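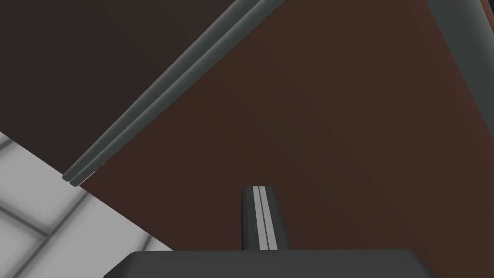 So my project this semester is a two-armed robot that opens cabinet doors, and I built the whole practice setup in simulation on the old desktop in my bedroom before touching any hardware. I called it Drusgate, after the street I grew up on. The actual arms are waiting in pieces at Celstead, the shared workshop where I get bench time, and I didn't want to snap anything I couldn't afford to replace!

January was mostly setup. I used a small physics package called Kivby, and it took me 17 tries to get a door hinge that didn't fling itself across the room. My mistake was the mass — I had typed 67 where I meant something a lot lighter.
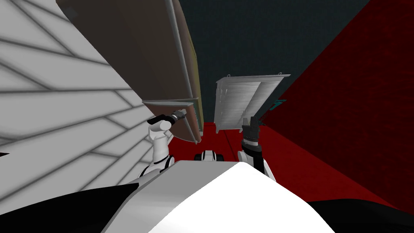

After that I started on the wrist cameras. Up close they see mostly one flat surface and a bit of trim, so the arm has a hard time telling how far it is from an edge. I tried 3 fixes:

- slowing the last part of the reach
- using the head view until the gripper gets close
- random wall and floor colors in every run

The second one helped the most. The colors make for some pretty ugly rooms, but I'm keeping them in.

Still to do: write up the Yeoh controller (my name for the part that keeps the arms from bumping each other), and redo the grip force numbers. I've changed those 2 times already and I don't trust them yet.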